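Drying Straight: Houshang Heydari on Racks, Loops and Water Mats

Houshang Heydari repairs writing brushes and teaches a small calligraphy class in the front room of his workshop in Urnau. He trained as a furniture joiner and came to brushes through their racks, which customers brought in with split feet and loose posts. We spoke for most of an afternoon, and the talk stayed close to equipment. He has little interest in discussing style.

"People ask me about ink and paper," he said. "They should ask where the brush spends the other twenty-three hours of the day."

His answer is that it should hang, tip down, from a fixed point, with air on all sides. A brush left upright in a jar while wet sends water back into the ferrule, the collar where the hair enters the handle. The glue softens and the root of the hair swells. If the handle is wood or bamboo, it may split along the grain at the mouth. Heydari sees this repair more often than any other.

"The tip looks fine. The owner says the brush has become lazy, or it sheds. I pull gently and the whole tuft comes out. That is a storage fault. The maker did nothing wrong."

He rinses in cool water until the water runs clear, presses the hair between two fingers from the root toward the point, and hangs the brush up at once. He does not use soap on animal hair. He does not use a hair dryer, and asked that this be printed.

The rack is the other half of the system. In Heydari's view the common type, two posts joined by a bar at the top and a rail near the base, is sound so long as it is made to stay square. The top bar carries almost no weight. The lower rail does the structural work, because it stops the posts from spreading when somebody lifts the rack by one end.

"The dragon is for you," he said. "The lower rail is for the rack." 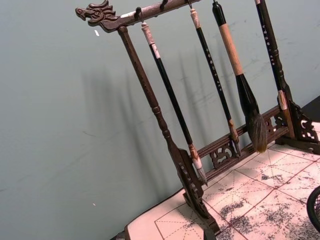
Does a carved rack need different care from a plain one?

It needs dusting more often, with a dry, soft brush kept only for that purpose. Pierced carving holds dust in the inside corners, and damp dust turns to a paste that dulls the finish. Wipe the posts and feet with a barely damp cloth and dry them right away. Do not oil the wood near the hooks, where the loops will pick it up.

Heydari is particular about hooks. He wants each one seated tight in the bar and open enough to take a loop without force. A hook that has been squeezed half shut will saw through cord. He turns a loose hook out by hand, packs the hole with a sliver of hardwood and a drop of glue, waits overnight, and screws it back in. He has no use for larger screws, which in his experience crack a narrow bar.

The loop on the brush gets less attention than it should. It is usually a short piece of cord set in the cap at the end of the handle, and it fails where it enters the cap. Heydari replaces it with waxed thread, doubled and knotted inside. His stock comes from Brudden, a supplier he has used since he opened.

"I allow 60 millimeters of thread per loop before knotting," he said. "Most of that disappears inside the cap. If the finished loop is long, the brush swings. If it swings, it touches its neighbor, and then you have two wet brushes drying as one."

Spacing is the reason he hangs large and small brushes in turn where he can. A big head holds water much longer than a fine one. He gives the largest brush a place with room on both sides and checks that the tip clears the lower rail. When a brush is too long for the rack, he tells the owner to get a taller rack. Shortening the loop gains very little, and trimming the handle upsets the balance.

He applies what he calls the rule of three when a class ends: 3 rinses, 3 presses of the hair, 3 days before the brush goes into any closed box. The last figure is the one students resist. They want to roll the brush in a bamboo mat and take it home. He lets them do so if they promise to unroll it when they arrive.

The subject of practice cloths came up next. Heydari likes beginners to work on a gridded surface, with each square divided by center lines and diagonals, so that the placement of a stroke can be checked against something printed. A cloth made for water writing shows a dark mark while wet and fades as it dries. Ink is another matter. Once carbon ink has gone into the fibers, washing moves it about and seldom removes it.

"A stained cloth is still a working cloth," he said. "The grid is what you bought. If you can read the grid, continue."

He replaces a cloth when the lines can no longer be followed, or when it has curled enough to lift under the wrist. He stores spares flat or on a wide roll, never folded, as a crease will catch a loaded brush in the middle of a stroke.

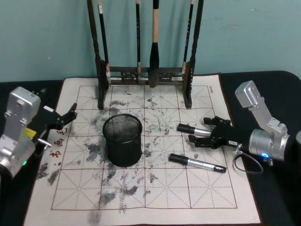

Brush rack and mesh pencil cup on a gridded practice mat.

Markers and pencils, in his opinion, belong in a cup of their own. Wire mesh suits him because it is light and can be rinsed under a tap. He keeps capped pens out of the rack area during class, but is otherwise relaxed about them. Several of his students rehearse the order of strokes in marker before they touch a brush, and he thinks it does them no harm.

"The marker teaches sequence. It teaches nothing about pressure. Fine. One lesson, one thing."

Near the end I asked what he would buy if he had to start over with a small budget. He named a plain rack with a heavy base, one medium brush of mixed hair, and a water cloth. He would spend the most on the brush and wait a year before buying a second. He has a waiting list for rack repairs at present, and racks left with him in May are still on the shelf. Posts and rails are glued in the order they arrive. Loops he will replace while the customer waits.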